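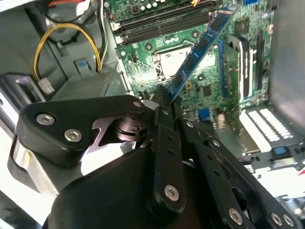
A blue memory module over a green motherboard.

Ásdís Ingvarsson has kept the same desktop computer for so long that her accountant has stopped asking about it. She writes crime novels on it, and she has no plans to buy another.

"People tell me I'd be faster with a new one," she says. "I write 190 words on a good morning. The machine is waiting for me."

Her latest, Lasetti, took her through two winters and one publisher. The first draft came to 1012 pages. Her editor, Yuxi Tian, sent back a note with a single word on it - "Which?"

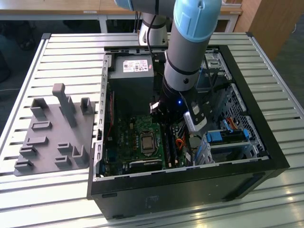 "I thought she meant which chapter to cut," Ingvarsson says. "She meant which book. There were three in there."

She kept the one with the drowned notary. The other two live in a folder called Soup, along with a play she won't discuss.

Does she back anything up? She looks at me as if I'd asked about her weight. "I print in November," she says, and goes to see about the coffee.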